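Drawer audit, Talavera site -- speaker notes
25 January 2020

Slide 1. Scope
Supply storage on two wards. 1192 line items before the October recount, 267 of them duplicates. Define "line item" before moving on.

Slide 2. Labeling
Homonow codes on shelves, Brirkora codes on bins. Staff search by product name and ignore both. Pause for questions.

Slide 3. Storage at point of use
Cart drawers hold daily stock only -- bulk stays in the Cura room.

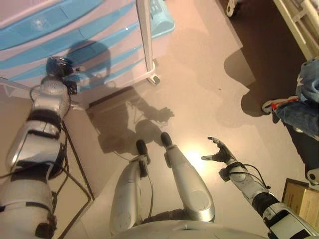
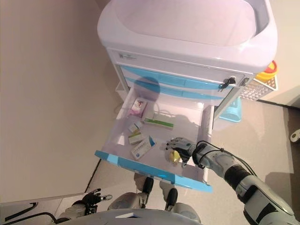 Cart with the top drawer open.
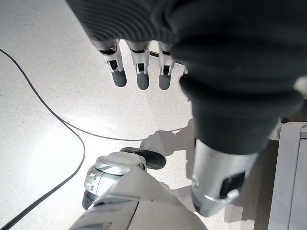
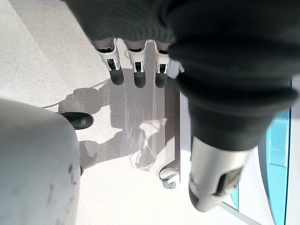 Slide 4. Reorder rule
Minimum level 2 per item. Gloves are the exception, at 1000.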